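Teaching an Arm What "Inside the Loop" Means

Project report, perception and planning track
Submitted 2023-09-15
Supervisor: Urszula Michalski

What I set out to do

My original proposal had a much grander title and involved the arm following spoken instructions. By the second week I had cut it down to one question I thought I could answer by the end of the summer: if you draw a shape on a whiteboard with a marker, can the robot figure out which cubes are inside it and which are outside, and then move the ones you ask it to move?

Sounds easy, right? I thought so too! I figured I'd find the line, fill it in, check which cubes land on the filled part and go home early. The rest of this report is mostly about why I didn't go home early.

The whole thing runs as a stack of four pieces of software. There's the camera driver, then my perception node (I called it Rokis, and yes, it's a silly name, but it stuck), then a small planner that turns "put the green one inside" into a pick pose and a place pose, and then the motion layer, called Wirncombe, which I inherited from last year's group and tried very hard not to touch. I ended up touching it. More on that later.

Finding the board

Everything is measured in board coordinates, so step one is always finding the board. The camera sits on the wrist, which is great for close-up detail and terrible for seeing the entire board at once. My first version wanted all four corners in view and it spent most of its life complaining that it couldn't find them.

The second version only needs one corner and two rails. I fit a line to each rail, intersect them, and combine that with the arm's own idea of where the wrist is. The rounded corner doesn't matter because I never look for the corner itself, only for where the two straight lines would meet. The bigger headache was a white board on a white table. The edge detector found the metal rail just fine on some runs, and on others it locked onto the back edge of the desk and announced that the board was enormous. I added a check on the distance between the candidate rail and where the arm expects it to be, and throw out anything silly. Crude, but I haven't seen the giant board since.

Finding the cubes

This was the easy part, so I'll be quick. I convert to HSV, threshold for each color, clean up the blobs and fit the visible faces. The dark green needed its own lower brightness limit, otherwise the side facing away from the light got dropped and the center of the cube drifted by almost half its width.

One thing I'd tell anybody starting out: use the footprint of the cube and forget about the blob center. The wrist camera looks in at an angle, so the middle of the blob is up in the air somewhere on the cube's body, and when you project it onto the board you get a point that's behind where the cube really sits. I lost three days to this. All my "inside" answers were fine in the middle of the loop and wrong near the line, and I kept blaming the line.

Finding the loop

OK, the fun part. I collected 178 views of hand-drawn loops for tuning. I drew some, and my roommate drew some, and the two sets look like they came from different planets. Some of mine were close to perfect circles because I knew what the code wanted, which is cheating, so I eventually stopped letting myself draw them.

The basic pipeline is an adaptive threshold to get the dark strokes, thinning to get a one-pixel skeleton, and then tracing the skeleton into a path. If the path closes, flood fill gives you the inside. If it doesn't close, the fill leaks out and suddenly the entire board is "inside," and the robot is very confident about it.

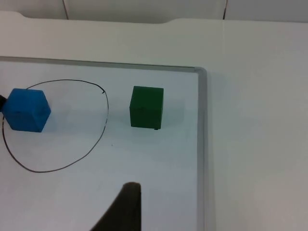 People almost never close a loop, as far as I can tell. They stop short, or overshoot and leave a tail, or curl the end past the start. So I gave up on demanding closure and started scoring how likely it was that the person meant to close it. I take the two loose ends, measure the gap, and compare it with the total length of the stroke. If the gap is small compared to the stroke, I bridge it with a straight segment and carry on. Tails get trimmed before that happens, because otherwise the bridge connects to the tip of the tail and you get a strange bite out of one side.

Faint strokes were the next problem. A marker that's running low gives you a line that fades to gray halfway around, and the threshold breaks it into pieces. I link pieces end to end if they point in similar directions, which works well on gentle curves and badly on tight ones.

Then there's occlusion. When a cube sits on top of the line, that part of the line is gone as far as the camera is concerned. The gripper finger does the same thing when it's low in the view. My fix was to treat every cube mask and the finger mask as "unknown" regions, where a stroke is allowed to go in one side and come out another. The mask for the finger is fixed, since it's always in the same spot relative to the camera, so I just made it once by hand in a paint program (Urszula laughed at this but agreed it was fine).

And finally, loops that run out of view. For those I move the wrist, take another look, and stitch the skeletons together in board coordinates. This is slow. I'd love to have a smarter way of choosing the next viewpoint, but for now it just tries 5 preset poses in order until the path closes or it runs out of poses.

Deciding inside or outside

With the footprint and the filled loop in hand, I compute how much of the footprint overlaps the inside. My first cutoff was half. That made cubes on the line flip back and forth between consecutive frames, and the planner would change its mind mid-approach. Now there are 3 answers: inside, outside and on the line. "On the line" makes the planner stop and ask. I also hold the answer fixed once the arm starts to descend, so a blurry frame can't cancel a perfectly good grasp.

The planner

There isn't a lot to say about picking. For placing inside, I shrink the loop by half a cube plus a bit of clearance, remove the footprints of any cubes already there, and pick the point farthest from every edge. For placing outside, same idea with the board's rails as the outer limit.

Here's where I had to open up Wirncombe. It had a hard-coded approach straight down with the fingers always in the same orientation, and whenever two cubes were close together a finger would come down on the neighbor. I added a yaw search that tries different wrist rotations and keeps the one with the most room on both sides. I was scared of breaking something, so I wrote tests first, which was Urszula's idea and saved me at least twice.

How well it works

I replayed 657 recorded frames through Rokis while I was tuning, and that turned out to be the best decision of the project. Being able to change one threshold and rerun everything over lunch beats standing next to the arm with a marker in your hand. I do want to be upfront that I tuned on a lot of those frames, so I don't trust them as a test set and I'm not quoting a success rate from them.

In general terms, single loops with a moderate gap are solid. Faded strokes are OK. Loops with a cube sitting on the tightest part of the curve are still bad, because the straight bridge across the cube cuts the corner. Two loops that touch each other don't work at all. The tracer picks a branch at the crossing and hopes for the best.

Small specks and leftover marker dots used to be a pain too. Any stray mark became a tiny "stroke" and the linker would happily try to join it to the loop. A minimum length filter took care of most of those. Wiping the board properly took care of the rest.

What I'd do next

I have the arm again in November and the first thing I want to try is fitting a smooth closed curve to the stroke pieces instead of joining them with straight lines. That should help with the cube-on-the-curve case, and I have a half-working version on a branch called czarnecka that you're welcome to look at if you promise not to judge the commit messages.

After that I'd like a proper test set drawn by people who have never heard of this project, with the labels done by someone other than me. And I want to replace the color thresholds, because every time the room light changes I have to retune the green.

The code, the recorded frames and the settings files are in the group folder under cuseo/loops. Start with the replay script. The README is out of date about the camera calibration, so use the values in the settings file and ignore the ones in the text.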